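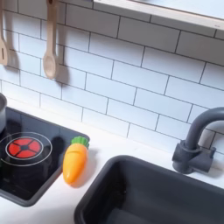
What should a small lab buy first when it sets up a kitchen bench for robot arm work?

The kitchen. Buy the set and the props first, put them up in the room where they're going to live, measure everything, and order the arm after that.

We had it the other way around in our first draft of the Edura equipment plan. The arm was line one, in bold, and the kitchen was somewhere down near the extension cords. It took one afternoon with a tape measure to turn the list upside down, and we're so much happier with it now! Several of you wrote in after the last newsletter asking what we're spending and on what, so this item is the long version.

Line one: the kitchen and its props, $311

A toy kitchen is a wonderful thing to buy with a lab budget. For $311 we got the unit, the small food, the pot and the utensils, with a few spares of whatever is most likely to be dropped on the floor and rolled under a cabinet. You get a counter, a sink, a stove and a faucet that all sit in fixed places relative to each other, so a task you write down in November can still be run the same way when the next group of students arrives.

A few things we'd look at before picking one. Shiny surfaces are worth having. A glossy black cooktop next to a white counter and white tile gives the cameras something hard to deal with, and we would much sooner find that out on a toy than at a partner site. A deep, dark sink is good for the same reason, and it makes a lovely place to lose a carrot. Check what hangs down or sticks out, too. Wooden spoons on the wall, a shelf overhead, a tall faucet: every one of those is something an elbow can hit, and none of them shows up in the catalog measurements (the catalog gives you outside width, height and depth, and leaves you to it).

Buy the spares in the same order. We went back for more vegetables a month later and the new batch was a slightly different size. Fine for a person, annoying for a test you wanted to repeat.

Line two: the arm, $1,972 or $1,355

We had two serious quotes. Deltari came in at $1,972 for the arm with its gripper, power supply and mounting plate. Skarnitz came in at $1,355 for the arm and gripper, with the plate and supply sold separately. On paper that's an easy saving, and a couple of us were ready to send the order that same evening. Then we priced the missing pieces and the gap got a good deal smaller, though Skarnitz was still the cheaper of the two.

What settled it was reach. We taped the arm's working area out on the floor, set the kitchen inside it, and moved the base around until the counter, the stove and the sink were all comfortably covered with the base off to one side. The Deltari arm did it with room to spare. The Skarnitz arm could get to the far side of the stove only when it was nearly straight, and a nearly straight arm has very little choice about how it picks something up. We'd have been designing every task around that one corner.

So the plan says Deltari. If your bench is narrower than ours, or you only care about the counter, run the numbers again, because the Skarnitz could be a great buy for you. Do the floor tape first. It costs a roll of tape and it's fun.

Line three: the gripper fingers

Both quotes include a parallel gripper, and we're staying with that for the first year. Two fingers will handle cubes, sponges and most plastic vegetables, and the parts are simple enough that students can swap them without calling anyone over. Round, slick, tapered things are the real test. Ask the supplier how wide the fingers open, then take your fattest prop and measure that as well. We also put in for a second pair of fingers from the start. Fingertips wear, and waiting on a tiny part while the whole bench sits there is a miserable way to spend a week.

What the arm should be able to do before you pay the balance

Write your acceptance tasks before the box arrives, and keep them close to the daily work. Ours are short. Pick up a pepper and hold it over the counter between the stove and the sink. Put a cube in the pot. Move the sponge without touching the faucet. Go under the hood and come out again with the wooden utensils still hanging where they were. They sound like nothing, and each one uses a different part of the workspace, so if the mount is off or a joint is sloppy you have a decent chance of noticing while the supplier is still listening.

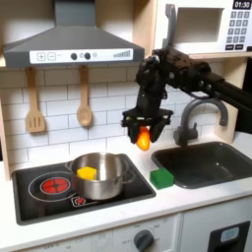 Line four: cameras and the mount

We're asking for Murakami camera brackets, mostly on the strength of a pair we already own and keep fighting over. They lock down tight and they can be put back in the same position after somebody borrows one. Budget for the brackets separately from the cameras. It's the kind of line that gets folded into "accessories" and then cut when somebody is looking for savings, and a camera that sags a little every day will cost you far more in confusion than the bracket did.

Decide where the views go while the kitchen is standing there in front of you. An arm coming in over the sink can cover the faucet from one side and the stove from the other, depending on the task, and you want to see that before you drill anything. Painter's tape and a phone will get you most of the way.

Line five: time

Deltari quoted eight weeks for delivery. Put that on the plan as a real line, right beside the money. For us it means the order has to go out before the holidays if the spring group is going to touch the arm at all, and it gives us a useful stretch for running every task by hand, with one person moving props and another writing down what gets in the way. We've started doing this already and the notes are terrific. The task list is shorter now and a lot better.

Lines we forgot the first time

Shipping on the arm (heavy box, and the lift gate is extra).
A table that doesn't wobble. Push yours. Push it again with the arm's weight in mind.
Clamps.
A power strip with its own switch, placed where the person watching can reach it.
Bins with lids for the props.
Spare cables, in the lengths you measured after routing them properly around the base.

The full Edura spreadsheet, with both quotes broken out line by line, is in the shared folder under Equipment. Copy it, change the numbers to your own, and send us whatever we left off. We'll run the additions in the next issue along with the floor tape layout.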